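Last updated: 3 January 2019

Ajith Nambiar starts on the wiring before I've got my coat off. He calls the build Griment, and it's a pair of arms bolted to a wooden table in the shared workshop, meant to put small packets into a clear plastic container.

"I love packets," he says. "They crumple, they slide over each other, and every one is a new puzzle!"

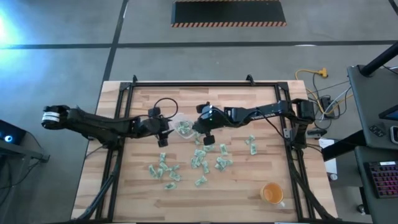
His first go, Zuron, had a single arm and kept nudging the container along the table. "So I wanted 2. One can steady things while the other picks." The log stands at 2939 tries so far, 333 of them since he changed the finger shape, and he'll happily read you bits of it.

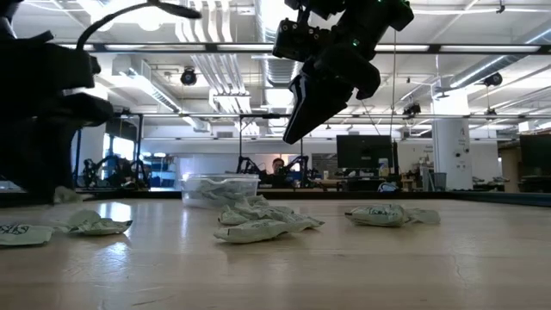

Piles are still the hard part. "If they overlap, it wants to grab the lot. I'm redoing the grip code in January, and I can't wait to get going."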